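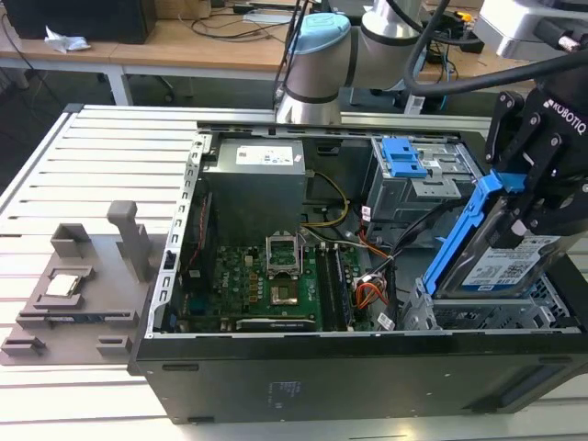 One reader of our first draft wrote back that visitors to a wetland never stay on the boardwalk anyway, so why bother measuring the thing? I laughed, and then I went and checked our notes from Sindard.

4.2 Where people walked

We handed out 108 route cards at the Sindard gate in December and got 90 of them back (I was thrilled, I'd expected half!). Each card had a simple map of the reserve, and we asked people to draw their walk on it before they got on the bus home. Most drew the boardwalk loop, out to the Skaline lookout and back the same way. Only 3 cards showed anyone leaving the planks, and all of those went down to the mud by the old ferry landing.
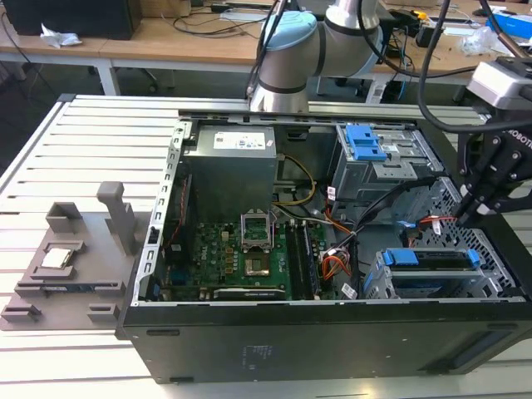

Figure 3. Open desktop tower with a raised CPU socket bracket and a robotic gripper at the right.

What I hadn't seen coming was the tea stop. The Kakau kiosk sits between the garden and the reserve, and 30 cards had a little cup or a star drawn next to it, though we never asked for that. Several people wrote that they turned around there and skipped the reeds altogether. I'd love to know if a bench farther out would change that, and we left room for the question on the spring cards, which also cover the north gate.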